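January 24, 2022

Dye bench, natural indigo vat, continued from the last page.

Vat at 40 C when I came in, pH a little low. Added lime in two small doses, stirred slowly, lid back on for an hour. The surface had a decent coppery skin by mid-morning and the liquid underneath was yellow-green, so I went ahead with the test strips.

Cloth is the unbleached cotton from Grelwood, same roll as last time, scoured on the stove with soda ash for two hours. It took two scours. The first bath came out the color of weak tea and the second was nearly clear. I still think this roll has more wax in it than the Tshabalala cloth. Kagiso Jacobs thinks the difference is in the weave and wants to cut a piece of each from the selvage side and see which one sinks first in plain water. Fine with me, do it before we run out of Tshabalala, there's only the short end left.

Strips cut and weighed dry. Total dry weight 239 g for the whole set, including the two I'm keeping undyed. Labels are laundry pen on cotton tape, stitched on. The stapled ones left rust marks last July and I don't want to go through that again.

Dips so far:

A strips, one dip, five minutes under. Came up green, turned in the air as expected. Pale blue, somewhat patchy near the top where the strip was folded over the rod.

B strips, three dips, five minutes each, fifteen minutes airing between. Medium blue, even. This is close to what Shireen Baloyi wants for the cushion panels.

C strips, six dips. Dark, good color, but it rubs off on a white cloth more than I'd like. Either I was too quick between dips or the vat was getting tired by then. The last two dips went in at 36 C, so the heat had dropped too.

Reheated to 40 after C and let everything rest. The sediment had come up and I could feel grit on the glove. No dipping into that.

Rinse: all strips in cold water until clear, then a short vinegar bath, then water again. A and B cleared fast. C was still giving off blue on the fourth change, so I left it soaking and went to lunch. 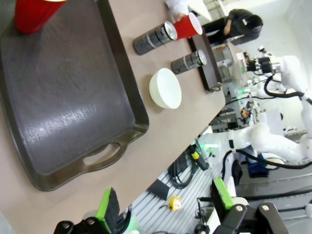 Side table, Jan. Tray and cans.

Back at the vat after lunch. pH had held. Fed it with fructose, 200 g dissolved in warm water first. I know the recipe sheet says to sprinkle it in dry, but the last time I did that it sat on the surface in lumps and I had to break them up with the paddle, which put air in. Color under the skin went from green back toward amber in a bit under an hour.

Did one more C strip after feeding, marked C-late. Six dips again, ten minutes under instead of five and a full half hour airing between. I squeezed it out below the surface before lifting it each time. Much better. Much less rubs off, and the shade is if anything slightly deeper. So the longer airing is worth the time, or the fed vat is, and I can't separate the two from one strip. Needs a proper comparison: same vat, same day, short airing against long airing, nothing else changed.

Notes on the resist samples

Tried the Clumel paste on four squares, brushed through the dot stencil. It goes on well when it's fresh. By the end of the morning it had thickened in the bowl and was dragging under the brush, and I thinned it with a spoonful of warm water. The thinned paste cracked on the third dip and let blue in around the edges. The unthinned squares held through all three. Mix less at a time.

The Zidix paste is still drying. It needs overnight and I put it on too late in the day. Those squares are on the rack by the window, do not dip them yet, the backs are tacky.

Supplies

Lime is fine. Fructose, one bag left after today. Soda ash low. The pH strips have been left open and the bottom of the pack has gone off, I threw those out. Bought a new thermometer because the old one was reading three degrees high against boiling water, so earlier temperatures in this book should be read with that in mind. Anything in the pages before the scour notes used the old one.

Order reference for the next indigo is 403, same supplier. Shireen has the form. We should ask them for the harvest date this time, as the last jar was weaker than the one before it and I had to use more to get the same B shade.

For tomorrow

Check pH and temperature before stirring anything.
Wash half of each strip with the neutral soap, keep the other half as is, staple nothing.
Rub test on all the dry strips with the same white cloth, clean patch each time.
Zidix squares, three dips, if dry.
Kagiso's sink test with the two cottons.
Light test: one B strip half covered with card in the south window. Write the start date on the card.

Vat covered, heat off at the wall, gloves rinsed and hung up. C strips wrung out and on the line.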